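Plestero swallows Madigan, and the signalling trade learns a new name

SUPPLIERS: Plestero has agreed to buy Madigan, the Clinham-based maker of level crossing equipment, in a deal that both firms describe as a merger and that only one of them will survive. The combined business is to be called Nivilent, a word arrived at after 11 months of work by a branding agency and which, we are told, means nothing in any language. It was checked.

Completion is expected in April, subject to the regulator, the pension trustees and whoever owns the car park at Clinham, where the lease has been in dispute for longer than most of the staff have worked there.

Madigan will be known to most readers for its barrier machines, of which 1,157 are in daily use on main lines and branches. They are solid, ugly and easy to mend with a spanner, and signalling engineers speak of them with the sort of affection other people keep for old dogs. Plestero makes the control boxes that sit beside them. The two sets of kit have been bolted together at crossings for years, usually by a third firm that charged for the bolts. 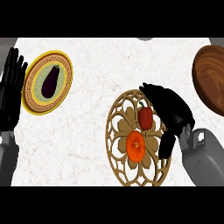 Fouad Awad, who ran Plestero's crossings division and will head the new company, told a supplier briefing that customers would see "one team, one phone number and one invoice". A voice from the back asked whether it would be one smaller invoice. Mr Awad said pricing was being looked at as part of the wider integration, and moved on to the slide about values, of which there are 9.

Jobs are the awkward part. The Clinham works employs 200 people and will stay open "for the foreseeable future", a phrase that has covered anything from a decade to a fortnight in this industry. The unions have asked for something in writing. They have so far been given a mug with the new logo on it.

Spares are the other worry. Several maintenance contractors have told us they are stocking up on Madigan gearboxes and drive belts in case the range is tidied up, the last such tidying having left one depot hunting for relay bases at a heritage railway's jumble sale. Plestero says all current parts will be supported and that existing order codes will carry on working until the new catalogue comes out. It did not say when that would be.

Anyone with open orders at Madigan should keep using the same contact for now. Vans will be repainted over the summer, starting with the clean ones.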